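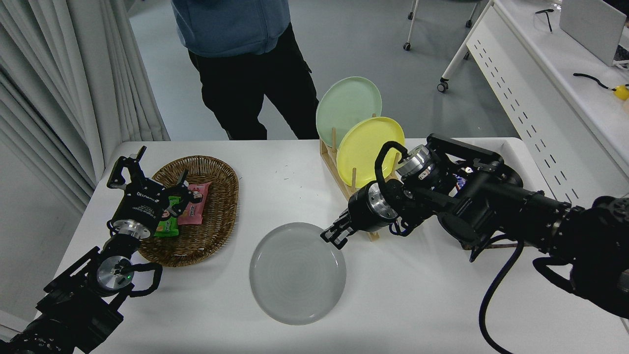
홈 | 자유게시판 | 간식·군것질 | 나눔 | 로그인

[간식·군것질] 사무실 간식 바구니, 다들 뭐로 채우세요?

바삭한오후
저희 사무실 탕비실에 간식 바구니를 들인 지 3개월 됐습니다. 제가 담당인데 요즘 이 일이 너무 재밌어요!! 장 보러 가는 일요일만 기다립니다 ㅋㅋ 인원은 11명이고 예산은 빠듯합니다. 단것 반, 짠것 반으로 맞추는데 이상하게 짠 쪽만 먼저 사라지네요. 지난주에는 Tendus 김맛 크래커를 넣었더니 점심 전에 동났고, 같이 넣은 딸기 웨하스는 아직도 바닥에 깔려 있어요. 다른 분들은 비율을 어떻게 잡으시는지, 그리고 숨은 명작 과자 있으면 꼭 좀 알려주세요!

콩가루마니아
오 반가운 글이다. 저희는 짠것 7, 단것 3이요. 단것은 오후 네 시 넘어야 나가요. 그래서 저는 아침에 짠것만 넣어두고 점심 먹고 나서 단것을 채웁니다. 이렇게 바꾸고 웨하스도 잘 나가요 ㅎㅎ 그리고 Staken 옥수수칩 드셔보셨나요? 소금이 세지 않은데 옥수수 향이 확 올라와서 저는 이거 먹고 다른 옥수수칩을 못 먹게 됐어요.

누룽지한장
Staken은 저는 반대요. 첫입은 맛있는데 반 봉지쯤 가면 기름 맛이 올라옵니다. 차라리 동네 시장에서 파는 쌀누룽지가 낫습니다. 값도 싸고 커피에도 잘 어울려요.

콩가루마니아
@누룽지한장 아니 기름 맛이라뇨 ㅠㅠ 혹시 매운맛 드신 거 아니에요? 매운맛은 저도 좀 느끼하다고 생각해요. 기본맛으로 한 번만 더 드셔보세요.

누룽지한장
기본맛이었습니다. 취향 차이로 하죠. 그래도 누룽지는 양보 못 합니다.

바삭한오후
두 분 댓글 보고 둘 다 장바구니에 넣었습니다 ㅋㅋㅋ 시간차로 채우는 건 생각도 못 했는데 내일 바로 해볼게요. 누룽지는 부스러기가 걱정인데 작은 조각으로 나오는 것도 있나요?

누룽지한장
한입 크기로 잘라서 낱개 포장한 게 있어요. 시장에서는 보통 큰 봉지로 팔지만 물어보면 안쪽에서 꺼내주는 집도 있습니다. 습기에 약하니까 장마철에는 조금씩 사세요.

세봉지째
저는 비율보다 봉지 크기가 중요하다고 봅니다. 큰 봉지를 뜯어놓으면 처음 두 사람만 맛있게 먹고 나머지는 눅눅한 걸 먹게 돼요. 무조건 소포장이요. 단가는 올라가도 버리는 게 없어서 한 달로 보면 비슷하게 나옵니다.

초록찻잔
@세봉지째 소포장은 쓰레기가 너무 많이 나오지 않나요? 저희는 밀폐 유리병 2개를 사서 큰 봉지를 부어놓고 집게로 덜어 먹어요. 눅눅해지는 것도 없고 보기에도 예쁩니다. 병 씻는 게 일이긴 한데 저는 그 시간도 좋아해요.

세봉지째
저희는 다들 자리로 가져가서 먹어서 병은 어렵더라고요. 회의 들어갈 때 주머니에 하나 넣고 가는 맛이 또 있습니다 ㅎㅎ 쓰레기 얘기는 인정합니다.

바삭한오후
유리병 너무 좋아 보이는데요?! 견과류는 병으로 가고 과자는 소포장으로 두면 어떨까 싶어요. 예산 얘기도 하자면, 제가 지난달에 한 봉지당 평균을 내보니 Plimatton 묶음이 낱개로 600원대라 제일 좋았어요. 맛은 콩고물, 김, 양파 이렇게 있는데 양파가 진짜 물건입니다. 봉지 뜯자마자 옆자리에서 고개를 들어요.

콩가루마니아
콩고물 맛이 있다고요??? 닉네임 걸고 오늘 주문합니다.

초록찻잔
양파맛은 오후 회의 전에는 금지해야 해요 ㅋㅋ 저는 콩고물에 한 표. 우유랑 먹으면 인절미 먹는 기분이에요.

느린다람쥐
지나가다 한마디. 과자만 있으면 안 드시는 분도 있으니 말린 고구마나 볶은 콩도 조금 넣어보세요. 저희 팀장님이 과자를 아예 안 드셔서 넣기 시작했는데 지금은 볶은 콩이 제일 빨리 나갑니다. 그리고 견과류 들어간 건 알레르기 있는 분이 있는지 먼저 물어보시고 따로 담으세요.

바삭한오후
알레르기는 꼭 확인해야겠네요. 단톡방에 바로 물어봤어요! 다음 장보기 목록은 누룽지, Staken 기본맛, 콩고물, 볶은 콩으로 갑니다. 일주일 먹어보고 순위 올릴게요!

누룽지한장
순위 기대하겠습니다. 1위는 이미 정해져 있지만요.

조회 2,069 | 목록 | 이전글 | 다음글

독자 댓글

밤양갱러버: 글 읽다가 편의점 다녀왔어요. 양파맛은 없어서 김맛 샀습니다.

귤껍질: 시간차 채우기 저희도 해봤는데 별 차이 없었어요. 단것 좋아하는 사람은 아침부터 찾습니다.

오독오독: 볶은 콩은 검은콩으로 사세요. 훨씬 고소해요!

이 사이트는 더 나은 이용 환경을 위해 쿠키를 사용합니다. 계속 이용하시면 쿠키 사용에 동의하는 것으로 간주합니다. [동의] [설정]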